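Diese Website verwendet Cookies, um Ihnen ein besseres Leseerlebnis zu bieten. Mit der weiteren Nutzung stimmen Sie dem zu. Einstellungen | Alle akzeptieren

Werkstattheft, Oktober, halb zehn abends

Weiter mit »Hallulov«, Fassung 2. Ich habe heute fast nur am dritten Teil gesessen, dem mit dem Steinbruch, und bin an einer Stelle hängen geblieben, die ich in Fassung eins einfach überlesen hatte. Ruby-Lee schreibt dort:

The hill gave up its slate
the way my aunt gave up her seat:
slowly, and to everyone.

Ich hatte: »Der Hügel gab den Schiefer her / wie meine Tante ihren Platz: / langsam, und an alle.« Klingt ordentlich, stimmt nur leider nicht. »Gave up« ist im Englischen beides, aufgeben und hergeben, und der Hügel gibt ja auch auf, der hat keine Kraft mehr, das ganze Gedicht läuft darauf zu. Bei mir ist der Hügel großzügig und fertig. Todor meinte am Telefon, ich solle »lassen« probieren. »Der Hügel ließ vom Schiefer« – geht grammatisch gerade so, klingt aber nach Jäger und Beute. Dann »ließ den Schiefer gehn«. Das ist gar nicht übel! Die Tante müsste dann aber ihren Platz gehen lassen, und da kippt es ins Alberne.

Varianten von heute, damit ich sie nicht noch mal erfinde:

Der Hügel ließ sich seinen Schiefer nehmen
wie meine Tante ihren Platz:
langsam, und von allen.

Ist die, zu der ich neige. »Sich nehmen lassen« hat das Müde drin, und das »von allen« am Ende wird böser als im Original, da kommen die Leute plötzlich mit den Händen. Ob das zu böse ist, muss ich Ruby-Lee fragen. Die erste Zeile ist außerdem viel zu lang geworden, fünf Hebungen gegen drei im Englischen. Im Stillen stört mich das kaum, laut gelesen schon. Ich habe es mir in der Küche dreimal vorgesprochen und bin dreimal bei »seinen« hängen geblieben. »Seinen« streichen? »Der Hügel ließ sich Schiefer nehmen«: nein, dann ist es irgendein Schiefer.

Nächste Baustelle: der Refrain. Kommt im Steinbruchteil viermal, im Schlussteil noch einmal, und jedes Mal ist ein Wort anders. »Who carries it, who carries it down.« Dann »who carries it, who marries it down« und so weiter, sie reimt sich da in einen Unsinn hinein, den ich sehr liebe. Auf Deutsch hatte ich mir das für später aufgehoben (feige). Heute eine Liste mit tragen, klagen, sagen, schlagen, fragen gemacht. »Wer trägt es, wer trägt es hinab« – »wer trägt es, wer schlägt es hinab« – »wer trägt es, wer fegt es hinab«. Fegen gefällt mir, das hat Staub. »Sägt« geht auch, vielleicht für die letzte Wiederholung, da wird im Text ohnehin gerade Holz gemacht. Todor ist gegen »hinab«, das sei Kunstlied, kein Mensch rufe im Steinbruch »hinab«. Er will »runter«. Dann habe ich aber am Zeilenende eine unbetonte Silbe, und der Refrain hört auf zu hämmern. Vorläufig bleibt »hinab«, mit Fragezeichen am Rand.

Kurz zur Zählung, weil der Setzer gefragt hat: Der Zyklus hat im Original 570 Verse. Meine Fassung wird am Ende auch 570 haben, darauf bestehe ich inzwischen, auch wenn ich mich in Teil vier zweimal zwingen musste, aus drei gemütlichen deutschen Zeilen wieder zwei zu machen. Zweisprachig heißt nun mal, dass links und rechts auf gleicher Höhe dasselbe passiert. Bei der Ausgabe, die wir vor Jahren mit den Fischergedichten gemacht haben, lief das auseinander, und ich ärgere mich immer noch, wenn ich sie aus dem Regal nehme.

Zum Papier: Quinlan druckt 300 Stück, das steht jetzt fest. Umschlag 200 Gramm, ungestrichen, das Grau vom Muster mit der Ecke ab. Todor wollte das wärmere, ich habe mich durchgesetzt, dafür darf er die Schrift aussuchen. Er schwankt noch. Bitte, Todor, falls du das liest: keine, bei der das ß aussieht wie ein B! Im Steinbruchteil kommt »Geröll, Gries, Ruß« als eigene Zeile, das sieht sonst aus wie eine Imbisskarte.

Die Dateien liegen wieder in Kikent, Ordner »Hallulov_neu«. Bitte nicht mehr in »Hallulov_neu_neu« arbeiten, den lösche ich, sobald ich die Einzüge rübergeholt habe. Kikent frisst beim Import nach wie vor die doppelten Leerzeichen, und in Teil zwei hängen ganze Strophen an ihren Lücken. Ich setze dort jetzt Unterstriche und ersetze sie kurz vor dem Satz. Unschön, aber man sieht wenigstens, wo Luft hingehört.

Nach dem Abendessen dann Teil fünf angefangen, den ruhigen. Da sind sie alle schon weg aus dem Ort und das Gedicht geht noch einmal durch die leeren Häuser und sagt gute Nacht, jedem Fenster einzeln. Die Anrede wechselt dabei vom »you« der Tante zum »you« des ganzen Dorfs, und das Englische verrät natürlich mit keiner Silbe, wann. Ich muss mich entscheiden, wo aus dem Du ein Ihr wird. Probehalber beim dritten Fenster. Vielleicht doch erst beim vierten, da steht »all your doors«, und eine Tante mit so vielen Türen hatte sie ja nun nicht.
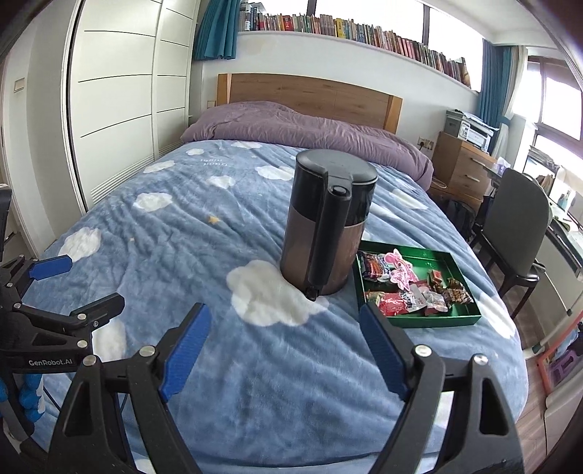
»Good night« zwischen den Wolken, dazu der Wasserkocher.

»Good night« lasse ich übrigens nicht überall »Gute Nacht« sein. Einmal im Teil steht es mitten im Satz, »the good night came up the road«, und da kommt wirklich eine gute Nacht die Straße herauf, zu Fuß, wie Besuch. »Die gute Nacht kam die Straße herauf.« Mit kleinem g fällt es beim Hören leider gar nicht auf, dass das der Gruß ist, der da läuft. Ich könnte den Artikel streichen: »Gute Nacht kam die Straße herauf.« Besser! Beim Lesen stolpert man kurz, und das soll man auch. Sofort in die Datei übernommen.

Für die Lesung in Rirnach haben sie uns den kleinen Saal gegeben. Ruby-Lee liest Englisch, ich hinterher Deutsch, Teil drei abwechselnd, Strophe um Strophe, wegen des Refrains. Wir müssen das vorher unbedingt einmal zusammen durchsprechen, sie wird im Refrain schneller und ich werde langsamer, das passt so noch nicht. Todor macht die Einführung und hat versprochen, sich kurz zu fassen (ich habe ihm zwei Seiten erlaubt, er schreibt gern klein).

Fragen an Ruby-Lee, gesammelt:

– Teil drei: Darf »von allen« so bissig sein?
– »scree« in der Kinderstrophe: Sagen die Kinder das Wort selbst, oder sagt es die Erzählerin? Im ersten Fall nehme ich »Rutsche«, im zweiten »Geröll«.
– Heißt der Ort absichtlich nur im Titel Hallulov und im Text immer »here«?
– Die Tante hat in Teil eins graue Handschuhe und in Teil fünf braune. Gewollt?
– Komma nach »slate« in der Druckfassung, keins im Typoskript. Was gilt?

Offen außerdem: Zeile mit dem »lintel«. Türsturz ist richtig und furchtbar. Oberschwelle kennt niemand. Vielleicht einfach »Balken überm Eingang«, dann fehlt mir aber hinten das kurze Wort. Morgen früh, mit frischem Kopf. Vor dem Schlafen noch mal »wer fegt es hinab« laut.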